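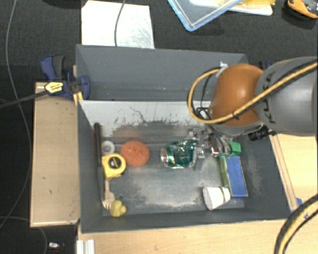 Mixed Bins
Oltach Gallery > Small Objects > Mixed Bins

Posted September 7, 2018

A mixed bin is a container of things that don't belong together. Most houses have one somewhere, in a hall closet or under a workbench, and so do most schools and shops. This gallery is the seventh in our Small Objects series and follows Drawers, which went up in April. It stays with everyday items: drink cans, paper cups, boxes, blocks, and whatever else ends up on the floor of a plain gray bin.

We like gray for this. A dark bin shows color well, and a green can or a blue box is easy to find against it. White paper also stands out, but it picks up glare from overhead lights.

Crushed can, cup and box
A dented green aluminum can on its side near the middle of the bin, round silver end to the left. The blue box and the tipped white paper cup are down toward the front.

Orange disc
Flat and round, left of the can, with a small mark near the middle. The bright green block is over by the right wall.

Notes on the objects

Cans. A crushed can catches light differently from a full one. Every dent has its own bright edge, and the color goes from pale to nearly black over a short distance. If you want the printing to be readable, use one that hasn't been crushed.

Paper cups. They roll until they find a wall or another object. A cup on its side shows its taper, and a colored band helps the eye follow the curve.

Boxes. Small cartons hold their corners for a long time if nothing heavy is put on top. Turn one a little off square to the bin and it looks as if it was dropped in. Straight, it looks placed.

Blocks and flat pieces. A small bright block can be lost beside something larger. Flat pieces need a view from above or they turn into a line.

Sorting a bin like this at home

Take out the paper first. Cans go to recycling where your town accepts them, and clean cartons can be flattened. Toys and blocks go back in their own box. We keep one bin for things still in use and a second one behind it for things on the way out, and we go through both when the front one is full.

About the series

Small Objects has 1056 pictures across all galleries, and roughly 400 of those show containers of one kind or another. Captions are kept short. Please write to us if a caption is wrong, and give the gallery title so we can find it.

Other galleries in Small Objects
Drawers
Shelves at Nepia
Things on Windowsills
The Govine Yard Sale Tables
Jars and Lids
Daltedar Kitchen, Before the Move

Previous: Drawers
Back to all galleries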